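协作机械臂工作台布置规范

协作机械臂工作台布置规范,是指在同一台面上安装一台或多台机械臂时,对台面、线缆、示教器、操作对象及作业记录所作的一组要求。此类规范多见于实验室和小批量装配场所,通常作为设备安全标准的补充文件,由使用单位自行编制。较常被引用的文本为《汉登工作台守则》(Handen Bench Code,下称《守则》),最初由汉登实验室编写,后经古维克斯(Guvix)与伯基特(Birkett)两家单位采用并修订。

沿革

《守则》的初稿为内部文件,仅规定急停装置的位置和台面的清理办法。伦道(Lendau)试点项目开展期间,编写者汇总了约2791条作业记录,发现多数中断与机械臂本身的故障无关,主要涉及线缆牵挂、物件移位和台面反光造成的识别误差。修订稿据此增加了线缆与台面两章,并将原有的清理办法并入作业前检查。现行文本共分6章,另有附录两则,分别为检查表格式和术语对照。

适用范围

《守则》适用于安装在型材台面或平板台面上的固定式机械臂,不适用于移动底盘及设有全封闭围栏的工业单元。两台机械臂共用台面时,其可达区域如有重叠,应在程序中划定共用区,并规定进入共用区的先后次序。未参与当次作业的机械臂应停于约定的待机姿态,其末端不得伸入共用区。

台面与覆盖物

台面应保持平整,固定件不得高出工作表面。需要改变背景花纹或摩擦条件时,可在台面上铺设覆盖物,并应将其种类、花纹和铺设方向记入作业单。覆盖物应压平,边缘不得卷起。表面有光泽的覆盖物容易产生反光,使用前应调整光源或相机角度;反光无法消除的,应在记录中注明其大致位置,以便后续处理数据时识别。

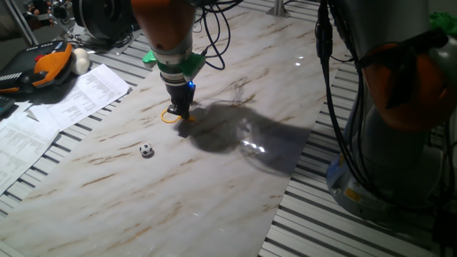 覆盖物上只应放置当次任务所需的物件。任务清单以外的物件应移至覆盖物以外,不得留在末端执行器的运动路径之内。对于橡皮筋、绳索、织物等可变形物件,每次作业前应恢复至规定的初始形态;无法恢复的,应予更换。球类等易滚动的物件,应在机械臂启动前确认其处于静止状态。

线缆

沿臂体敷设的线缆应留有余量,使各关节在允许范围内转动时不受拉扯,但余量形成的线环不得触及台面或操作对象。线缆固定点的间距由使用单位根据机型确定。更换末端执行器后,应以低速走完全部关节行程,检查线缆有无缠绕、摩擦或受压。检查未通过的,不得转入自动运行。

示教器与文件

示教器应放置在操作人员伸手可及之处,并处于机械臂可达区域之外。急停按钮应朝上,不得被纸张、衣物或工具遮盖。纸质作业单可以放在台边,但应避开运动路径,必要时以夹具或压块固定。键盘等输入设备的位置由操作人员自行安排,以不妨碍取用示教器为限。

作业前检查

作业前检查由操作人员与复核人员2人共同完成,依次确认急停功能、末端执行器的安装、线缆状态以及台面物件。检查结果填入作业单,双方签字后方可上电。连续作业满4小时的,应重新检查一次。作业中途更换覆盖物、末端执行器或操作对象的,视为新的作业,须另行填写作业单。

争议与修订

古维克斯在采用《守则》时提出,双人复核对短时调试负担较重,因而在其内部版本中允许低速手动模式下由一人检查。伯基特保留了原条款,并要求复核人员不得兼任程序编写者。两种做法目前并存,汉登实验室未对此作出统一规定。

《守则》每年3月接受修改意见,由汉登实验室汇总后发布修订说明。已开始的项目可以沿用开工时的版本,但涉及急停和可达区域的修改应立即执行。

参见:示教器;末端执行器;人机协作;可达区域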